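Visit to the Besano teaching room, April 12, 2018

I went with Parvaneh Sadeghi on the open afternoon. We were 19 visitors, and the host, Siebe Declercq, took us in small groups.

Showing the work by hand

I expected a robot arm, but the teaching starts with a person. You take a gripper in each hand and do the task yourself, and the recording is used later to train the robot - so the grippers must move as you want the robot to move. Each one carries a square black-and-white marker on its side. The task at our turn was with a large pale board on the floor, with the long grey fingers brought to it from both sides.
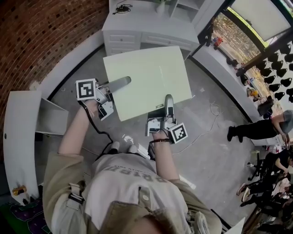 Questions after the demonstration

Siebe told us that one task needs 100 good recordings, and that slow hands teach better than fast ones. Parvaneh asked who throws away the bad ones. He does, every evening. The next open afternoon is in October and I have already written my name for it.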